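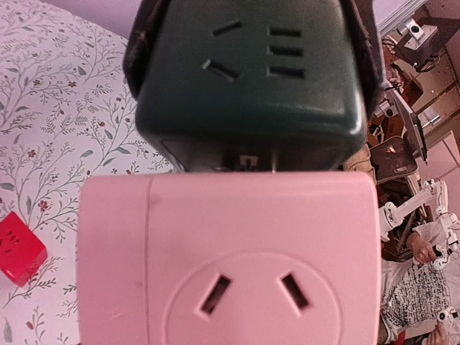 Vokudura, on the feedback form, wrote that the demonstration had been scheduled for twenty minutes and that the reader should not trust any account in which it ran longer. I have the form in front of me. Vokudura is a screen name, as required by the open day rules, and so is mine.

The Open Day

The visitor entrance at Bainbridge opened at nine. I signed the sheet, wrote Wed 31 May in the date column and was issued a badge with the number 13 on it. The badge did not open any doors. It was there so that the guide could count us back out.

The guide read from a card. Flamura, she said, was the name of the control software. Grullska was the name of the task set. The task set for the morning was electrical fittings, which covered power strips and cube sockets and excluded anything with a screen. Visitors were to stand behind the yellow line and keep their bags zipped.

We stood behind the yellow line. A man in a raincoat asked whether the arms knew what electricity was. The guide turned her card over and found nothing on the back.

"They know where the sockets are," she said.

He wrote this down. I wrote down that he had written it down, since I had been sent to report on the visitors. My employer insures public events. The machines were covered by another department.

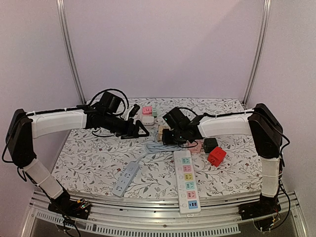
Both arms over the table, with the strips and cube sockets between them.

I had a form for each phase of the visit. Phase one was arrival. Phase two was observation, defined as any period in which a visitor faced the equipment for more than three seconds. By that definition a boy near the front completed phase two and then refused to leave it. His mother offered him the cafeteria. He declined the cafeteria.

The guide explained that each arm could be assigned its own target, and that Flamura decided which of them had priority when two paths crossed. The arm without priority waited. There was no limit on the wait, she said, because a limit had been tried in October and had led to both arms giving way to each other until lunch.

"Which one went first after lunch?" the boy asked.

"We restarted them."

"But which one?"

The guide said she would find out. I entered this under Commitments Made to the Public, a box I had not used in two years, and had to check the instructions for the correct ink.

The man in the raincoat had moved up beside me. He said that he had wired houses all his working life and had never once been asked to explain a socket. He said it without complaint. Then he asked what I was filling in, and I told him it was a form about him. He read it through, corrected the spelling of "raincoat" and handed it back.
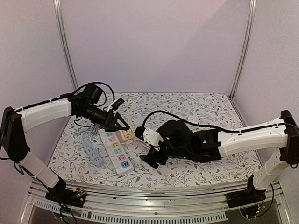
Reading time: 3 minutes

At the end of the session the guide collected the badges in a plastic tray. She counted them, then counted us, and the two totals agreed. The boy kept hold of his until she had written his question on the back of her card. She showed him the writing. He checked it against what he remembered asking and gave up the badge.

I filed my report that evening. Under Hazards I put the step at the visitor entrance. Under Recommendations I put that the step be painted.

The reply from Bainbridge came by regular mail. The step had been painted. A second sheet was folded inside the first, addressed to the boy, care of my department – they had no other address for him. It said: the left one.

I have added a phase to the form.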